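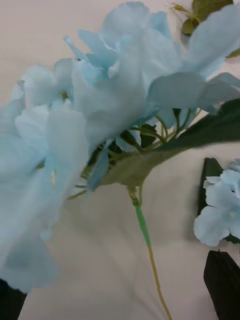 Floral Design 1, handout 4: Color and filler
Notes from lecture, typed up fast, check the board for changes

Reading for next time: the Prustis booklet, section on mechanics. Skip the bit on foam, we're not using it.

Where we left off
Line, form, mass. Mass flowers = the round heavy ones that take up the space. Hydrangea, peony, full rose, big mums. One big head can do the work of a whole bunch of small ones but it also eats the vase. Leave air next to it.
Form flowers = odd shape, eye goes there first. Lily, bird of paradise, orchid. Use few. Not next to each other.
Line = height and direction. Snapdragon, delphinium, bare branch.
Filler last. Always last. People who start with filler end up with a bush.

Color, the short version
Hue = the name of the color. Value = how light or dark. Chroma = how strong.
Tint is plus white, shade is plus black, tone is plus gray. Keep mixing these up on the quiz, please learn them.

Cool colors (blue, green, violet) sit back. Warm ones come forward. So a blue arrangement in a dim hall dissapears from the far tables. Pale blue holds up better than navy in low light. Put white or cream next to it if the room is dark.

Schemes to know:
Monochromatic - one hue, several values. Harder than it sounds, goes flat if the values are too close.
Analogous - neighbors on the wheel. Blue, blue-violet, violet. Safe.
Complementary - opposites. Blue and orange. Don't go half and half, let one lead.
Triadic - three evenly spaced. Mostly for kids' parties and window work.

Green counts as a color. Gray-green foliage (eucalyptus, dusty miller) goes with pastels, yellow-green fights them.

Fresh blue, what you can get
Hydrangea. Color depends on soil for the mopheads, acid soil goes blue, alkaline goes pink, whites stay white more or less. Wilts fast if the cut end dries out. Recut, deep water, it will often come back. Can soak the whole head.
Delphinium, drops petals if there's ethylene around, keep away from fruit.
Cornflower, cheap, small, short season.
Thistle and sea holly, last forever, steely color, scratchy.
Dyed anything: bleeds. Test on a white cloth first.

Permanent botanicals (silk, poly, etc)
Trade name for fakes. Most "silk" is polyester now. Same design rules apply, the client still sees mass and line.
Open the petals and bend the stems before you place anything. Straight out of the box looks straight out of the box.
Look for variation inside one head, lighter tips, darker folds. A single flat color reads as plastic from across the room.
Wire cutters, NOT your floral shears. Wire will ruin the blade.
Dust with a soft brush or cool air from a dryer. Don't wash unless the label says so, color can run.
Sun fades blues. Storefront windows, plan on swapping them out.

Proportion
Rule of thumb, height of flowers is one and a half times the vase. Low bowls, go by the width instead. Table centerpieces either below eye level or well above, never in the middle where people are trying to talk.

Worked example, the Foltdale lobby job
Vase 25 inches tall. One and a half times is 37.5, call it 38. That's the height of the flowers above the rim, not the total. Half the class added it wrong last year, so write the total out as well: 25 plus 38 is 63 inches. Check the ceiling and the light fixture before you order branches.
Stem list was 7 mass, 15 line, filler to suit. Analogous scheme, blue into violet, cream for relief.
They wanted it visible from the door, so cream went high and at the front edge, darker violet down low by the rim. Dark low, light high. Looks more stable that way.

Assignment
One monochromatic arrangement, any hue, fresh or permanent. Three values at least. Sketch first, in color, with the vase drawn to scale. Label tint, tone and shade on teh sketch.
Write half a page on why you picked your values. Not a list of flower names.
Due 8th January, in the bin by the Shaikh Room door. Late work loses a grade.

Bring to lab: shears, wire cutters, waterproof tape, a towel, your own vase if you have one. Pustow buckets are on the bottom shelf, rinse them before AND after.

Next time: mechanics, chicken wire, tape grids, pin holders. Wear shoes with closed toes.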